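Projects > Nanero Community Kitchen > Progress reports

Progress report to the Arriaga Fund, May 20, 2025

Dear Ms. Villalobos,

The cooking classes in Nanero are going well in this period. We have now 60 registered families, and 131 meals were served at the last open evening — more than we planned. The second stove from Hullell is installed and it passed the gas inspection. 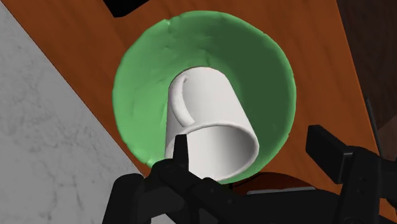
The cold room is still our main delay. The supplier in Grusholm changed the delivery date two times, and the door is now promised for July. Until then we buy vegetables in small amounts, so the cost per meal is a little higher.

From the equipment budget, 1399 euros remain. I ask your permission to use this money for three sinks.

With kind regards,
Damián Beltrán
Project coordinator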